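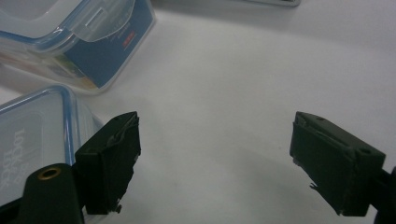
Review: Cavum 2, grasp planning for clear plastic

Posted 25 August 2021

Cavum is a grasp planning package from Negussie. Version 2 adds a mode for transparent objects, and we tested it at our Koltdale shop over 18 working days. The test objects were clear food storage containers with snap lids on a white table, with a two-finger gripper and a color camera mounted next to the fingers.

Setup

Installation took most of a morning. The package pulls in its own build of the camera driver, and that clashed with the one we already had. Running it in a container fixed the clash. The hand-eye calibration tool is good. It asks for 34 poses, shows the error after each one, and lets you drop a bad pose without starting over.

Perception

Version 1 could not find a clear lid on a pale table at all. The new mode looks for rims, latches and printed labels and fits a box shape to them. Labels help a lot. A dark blue label around the side of a container gives the detector a strong edge, and the pose settles quickly. With the lid facing the camera and no label in view, the pose tends to drift along the long side. Raised lettering in the plastic was sometimes taken for a rim. Raising the minimum edge length to 8 mm stopped most of that.

Planning

Grasps are ranked by finger clearance and by how far the pads sit from a latch. The ranking is sensible when a container has space on both sides. With two close together, the planner often gave up and returned an empty list with no error code. The log viewer does not say which check failed, so we had to turn the checks off one at a time.

You also have to enter the finger shape by hand. Our pads are tapered, and the default is a plain block. Until we changed it, planned grasps stopped short of the container wall.

Compared with Plosow

We used Plosow before this. It plans faster and has better documentation, but it needs a depth camera and does poorly on clear plastic. For cardboard and cans we are keeping it.

Rating: 3.5 out of 5. We will look at it again in November, when Negussie plans to release the new log viewer.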